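How to clear cans and snack packets off an office cabinet (without buying anything)

Filed under: Desk and storage, 8/3/23
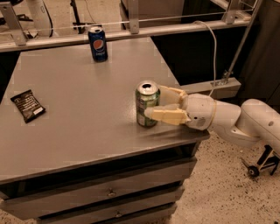 I have read a lot of advice on keeping a workspace tidy and most of it wants to sell me a tray. Trustach do a "surface station" with 5 compartments, and Okden have a lidded caddy that takes up more room than the rubbish it is supposed to hide. I tried both. The caddy filled up with dead pens and the station is now in a cupboard.

What follows is the dull method. It takes a couple of minutes and works on any low drawer cabinet with a flat top, the sort that ends up next to a desk and collects whatever people put down on their way past.

What you need

A bag or bin for cans
A second bag for wrappers
One damp cloth and one dry one
Washing-up liquid, a drop

Skip the special wipes. Campbell wipes left streaks on my grey top that took longer to get off than the cola did.

Step 1. Check each can before you tip it

An open can tells you very little from the side. Lift it straight up and feel the weight. If there's drink left in it, carry it upright to a sink and pour it away there. Don't try to finish it off yourself. I shouldn't have to write that, but I share an office with Jozef Dewulf.

Keep your fingers low on the can and away from the opening, and don't squeeze. Thin aluminium gives way sooner than you expect and a half-full one will spit.

Step 2. Rinse, but don't make a ceremony of it

You will find people online who wash their recycling more carefully than their plates. A quick swill of cold water and a shake is enough for a drinks can where I live. Your council may say something else, so look it up once and then stop worrying.

Crushing is another thing people get very keen on. Check first whether your collection wants cans whole. Mine does, and I had been flattening them for years with great satisfaction.

Step 3. Deal with the packets

Pick up each small packet and see if it's been opened. Sealed snacks go in a drawer, with the oldest at the front. Opened ones get finished today or thrown out. The folded-over corner and paper clip trick doesn't keep anything crisp, whatever Hryhorii Karpenko tells you.

Shiny wrappers mostly go in general waste. A recycling symbol on the back is no guarantee that anybody near you will take it.

Step 4. Wipe the top

Damp cloth first, with the drop of washing-up liquid, working from the back towards you. If there's a rail or lip along the back, run a corner of the cloth down it – that is where the sticky stuff settles. Then the dry cloth. For a stubborn ring, lay the damp cloth over it and leave it for 2 minutes before you rub. I've seen lemon juice, toothpaste and baking soda recommended for this. Water did the job every time I bothered to compare.

Open the top drawer as well and wipe its upper edge, in case anything has run down the front.

Step 5. Keep it clear, up to a point

I don't believe in the "nothing on the surface, ever" rule. I kept it up for 19 days in September and then put a mug down. What has worked better is moving the can bin to within arm's reach of the cabinet. Prerkach sell one for this purpose at a silly price. An old cardboard box with a bag in it does the same thing, and you can throw it out when it gets sticky.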